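I went back to school at 64, and my daughter still tells people about it before I've had a chance to sit down. It was the evening bookkeeping certificate at Montoya, twenty minutes from my house, and I picked it over the bigger college mostly because the woman on the phone was so patient with me (I called four times!).

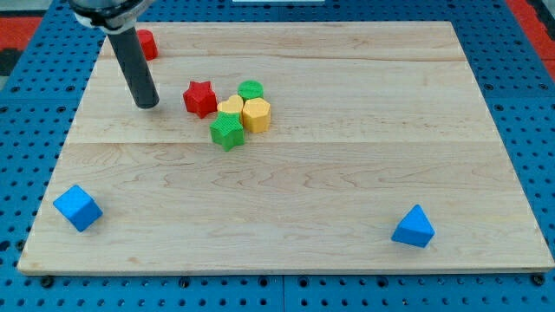 Words by Nidia Quispe

The first month was hard, I won't pretend otherwise. I hadn't done homework in decades and I'd forgotten how tired a person gets from sitting still. But our teacher, Mr. Cáceres, let us ask the same thing twice, and by October I was helping the younger ones with their ledgers — me, of all people.

If you're looking at schools, go and sit in on a class before you pay anything. Ask what the books cost, too. Mine came to $67 and I hadn't planned for it.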